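Two Towns, One Bridge: How Promska and Mistell Got Their Border Crossing Back
Final report, Comparative Politics project, fall term

1. What we wanted to find out

Most of what we read in class about borders is about capitals. Ministers meet, a treaty gets signed, a map changes. Our group wanted to look at the other end of the telescope! Promska and Mistell face each other across a river, and for years the only legal way from one to the other was a long loop through the highway checkpoint, a drive of 65 kilometers. The old footbridge, which everyone on both sides calls the Ibrahim, was standing the whole time with a locked gate at each end.

Our question was simple: who got the gates open, the two national governments or the two town councils?

2. Sources

We worked from the council minutes of both towns, which together come to 410 pages, and from the back issues of Hero, the weekly paper printed in Mistell. The Promska minutes are wonderful. Whoever kept them wrote down interruptions, and in one meeting a man is recorded as shouting "my mother can see my house!" before the chair moves on to drainage. The Mistell minutes are drier and mostly give votes. We also read the text of the crossing agreement, which is only five pages long with the annex.

Translation was slower than we had planned. Two people checked every passage we quote, and where they could not agree we left the passage out.

3. What happened, as far as we can tell

The first request to reopen the bridge came from Promska in 2000. It went to the interior ministry and got a polite letter back. Mistell sent its own request the next spring, apparently without knowing about the first one, and got a letter that was nearly word for word the same (we were so excited when we laid them side by side).

After that the councils started writing to each other directly. They agreed on opening hours, on who would salt the deck in winter, and on a shared list of residents who could cross with a local pass. None of it had legal force. Still, when the ministries finally sat down to talk, they had a nearly finished plan in front of them, and large parts of the annex are copied from it, including a spelling mistake in the name of a street.
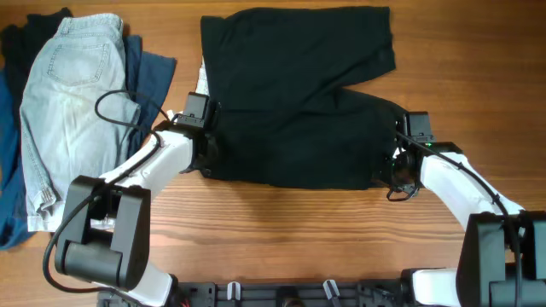
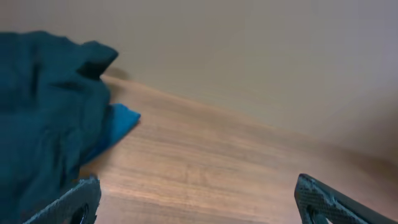 Moushumi Talukder read our draft and thinks we give the councils too much credit. In her view the ministries were waiting for the customs rules to change and would have opened the bridge that same November with or without a plan from the towns. She also pointed out that a ministry will happily copy a town's wording when the wording costs it nothing.

We took that seriously and went back to the minutes. The customs change does come first, by several weeks, so the timing fits her reading as well as ours. What it doesn't explain is the local pass, which neither ministry had ever offered and which both councils had asked for from the start.

4. What we would do next

We never got to see the ministry files. Those would settle a lot, and we would love for another group to request them. We would also like to look at crossings that stayed closed, so there is something to compare ours with.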